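양팔 로봇 그리퍼가 갑자기 멈췄을 때 케이블부터 점검하는 법

7월 내내 저를 괴롭힌 고장 얘기예요. 양팔 중 왼팔 그리퍼가 닫히다 말고 툭 멈추는데, 로그에는 통신 타임아웃만 찍히더라고요. 모터를 의심해서 하나 주문까지 했는데 범인은 손목 쪽 케이블이었습니다(모터값 아까워요 ㅠㅠ). 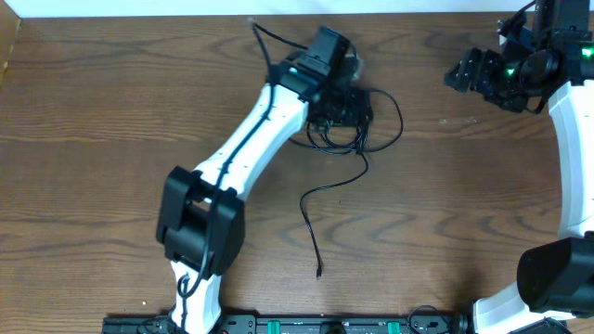

1. 전원부터 내리기

급하다고 전원 켠 채로 커넥터 만지지 마세요! 저는 예전에 그러다가 팔이 홱 돌아서 손등을 맞았어요. 소프트웨어에서 토크를 끄고, 팔을 손으로 받친 다음 전원을 내립니다. 토크가 풀리면 팔이 그대로 주저앉으니까 받치는 거 꼭 기억하시고요. 제 전원은 12V짜리인데, 내리고 나서 2분쯤 기다렸다가 손을 댑니다.

2. 늘어진 선 따라가기

손목에서 나온 검은 선들이 고리처럼 늘어져 있으면 한 가닥씩 손가락으로 끝까지 따라가 보세요. 상판 위에 커넥터 끝이 그냥 놓여 있는 선이 있으면 어디 선인지 확인하고 마스킹테이프로 이름표를 붙여 둡니다. 색이 다 똑같아서 안 붙이면 나중에 또 헤매요.

3. 표시등만 믿지 않기

손목에 초록불이 들어와 있어도 통신선까지 멀쩡하다는 뜻은 아니에요. 제가 딱 여기에 속았거든요. 전원은 들어오는데 신호선만 접촉 불량이었습니다. 테스터로 도통을 찍으면서 선을 살살 구부려 보면 삐 소리가 끊기는 자리가 나와요.

4. 여유 길이 다시 잡기

교체용 선은 Treretti에서 390mm짜리로 샀습니다. 팔꿈치를 다 편 자세에서 당기지 않고, 접은 자세에서 관절 틈에 끼지 않아야 해요. 두 자세 다 손으로 만들어 보고 나서 묶으세요. 타이는 너무 꽉 조이지 말고요!

5. 느리게 돌려 보기

속도를 제일 낮게 놓고 여닫기를 200회 넘게 반복시킵니다. 양팔은 동시에 돌리지 말고 한쪽씩, 비상정지 버튼은 손 닿는 데 두고요. 중간에 타임아웃이 또 뜨면 2번으로 돌아가세요.

증상이 비슷한데 선이 멀쩡했던 분은 댓글에 로그 좀 남겨 주세요.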